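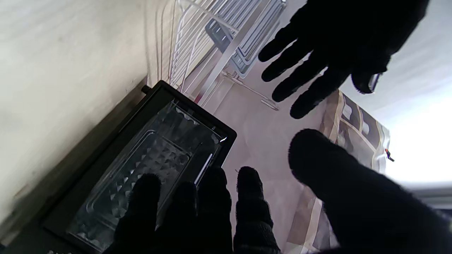
Charge for false alarms. Stiltuden police drove out to 2,000 of them last year - cats, drafts, dead batteries. My own alarm went off in May. Two officers came. No bill. Embarassing. 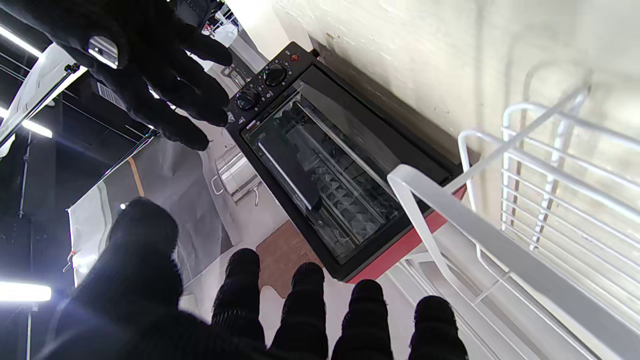
Black toaster oven, control panel and knobs.

57 dollars after the second one. Thats fair. Real calls wait 40 minutes. 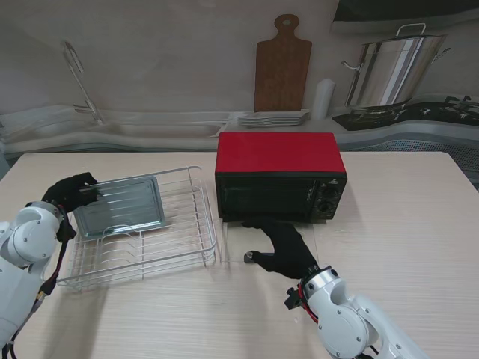

One reader says a fee will just make older people switch the thing off, and then who comes when it's a real break-in?

Fine, waive it for them. Send the bill to Altia, they sell the sensors.

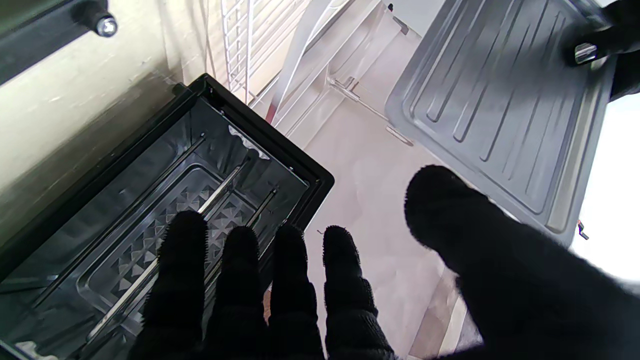
And publish the list of repeat addresses. Temance did it and calls dropped - fast.

We use cookies. Accept / Manage

News > Opinion > Police

Related
Who pays for patrol overtime?
Porch thefts: lock it or lose it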